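My grandmother's patchwork quilt has been on one bed or another in our family for longer than I've been alive, and I've washed it by hand every August since she handed it down to me. It takes most of a day, so put the kettle on first!

## Before you start

Press a damp white cloth on every color in the quilt, especially the dark ones, and hold it there for a minute. If any dye comes off on the cloth, stop and talk to somebody who restores quilts.
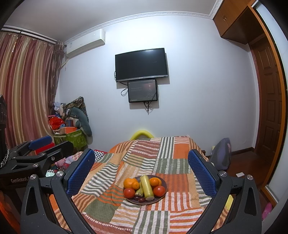 **Can I use my regular laundry detergent?**
I'd leave it on the shelf. A mild, unscented soap made for delicates rinses out more easily, and you only need a small capful for a whole tub.

## Washing

1. Line a clean bathtub with an old white sheet, leaving the ends hanging over the sides.
2. Fill it with cool water and swish in the soap.
3. Lay the quilt in loosely and press down with flat hands for 10 minutes (no wringing, please, those old seams won't thank you).
4. Drain, refill and press again until the water stays clear.

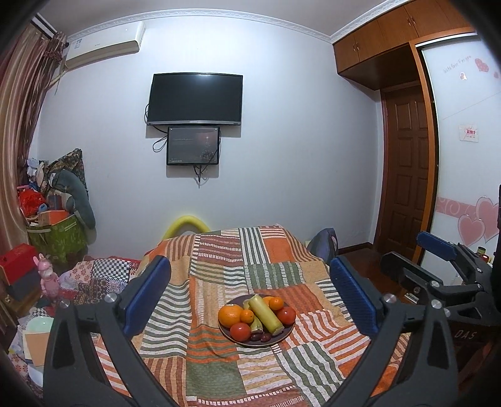

*Photo: Analyn Buenaventura*

## Drying

Press out as much water as you can, then lift everything by the sheet, with a helper on the other end. A wet quilt is terribly heavy, and pulling on it can pop the stitches. Spread it flat on dry towels in the shade and turn it over after lunch. Mine usually needs until the next morning, and I check the thick middle part before it goes back on the bed.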